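Tridel hand-held gripper

The Tridel hand-held gripper is a two-jaw manual tool with a built-in camera, developed by Ukex at its workshop in Venwood. It is used to compare jaw and fingertip designs before they are fitted to a robot arm. The operator holds the tool and closes the jaws by hand while the camera records the view along the linkage toward the tips. The same jaw set can then be mounted on Marty, the company's bench arm, and run through a matching series of grasps.

Background

Work on the tool began under Ha-rang Woo, who had been responsible for the controller on an earlier single-finger design. That design performed well on boxes and bottles but gave poor results on cloth. The fingertip tended to slide across the surface until it met a seam, and the controller read the rise in force as a completed grasp. Woo's first notes on a replacement, written in December, called for two opposed jaws that would stay close to parallel through the full stroke.

Construction

Each jaw is carried on an inner and an outer arm, forming a four-bar linkage. The arms are black and pinned at the joints, and the pins can be driven out with a bench punch to change a jaw set. Stroke is set by a stop screw in the handle. Early units used a coil return spring, later replaced by a flat one after the coil was found to rub against the housing.

The camera sits behind the linkage and looks forward over it. Its wide lens keeps both jaws in view at all openings, at the cost of strong bending of straight lines near the corners. A narrower lens was tried and dropped. It gave a cleaner view of the tips but lost the surrounding cloth, and reviewers could not tell which layer had been picked up.

Testing on bedding

Soft goods make up most of the comparison work. Padded comforters are treated as a separate class from sheets and towels, as the filling moves under the jaws and the outer fabric tightens before the bulk of the item follows. A grasp near a stitched seam pulls the cloth into sharp folds that run toward the tips, while the sections on either side remain puffed.

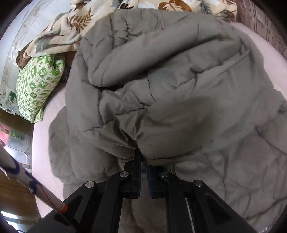 Depth of bite has the largest effect on the result. A shallow bite takes only the outer fabric, which is enough to drag a corner but tends to slip under a full lift. A deep bite brings in filling and raises the closing force, and on thick items the linkage may reach its stop before the jaws are firmly loaded. Operators are told to approach at a low angle and to close slowly.

The main series covered 218 grasps with the hand-held tool and 582 with Marty. The uneven split reflects the time needed to reset the cloth by hand between manual trials. A grasp was scored as held if the item stayed in the jaws for nine seconds after lifting. Smooth, shiny fabrics scored lower than brushed ones with every jaw set.

Controller comparison

Two controllers were run on Marty with the same jaws. The first closed to a fixed position and the second closed to a force limit. Position control was more repeatable on thin sheets. Force control did better on padded items but needed a separate limit for each fabric, and 18 of its trials were thrown out after the limit had been left at the value for the previous item. A combined mode was added in the release of October 3, 2023, in which the jaws close to a position and then creep until the force levels off.

Limitations

The hand-held tool has no force sensor, so its results can be compared with those of the arm only by outcome. Wrist motion also differs between operators. Jaw wear is checked by eye.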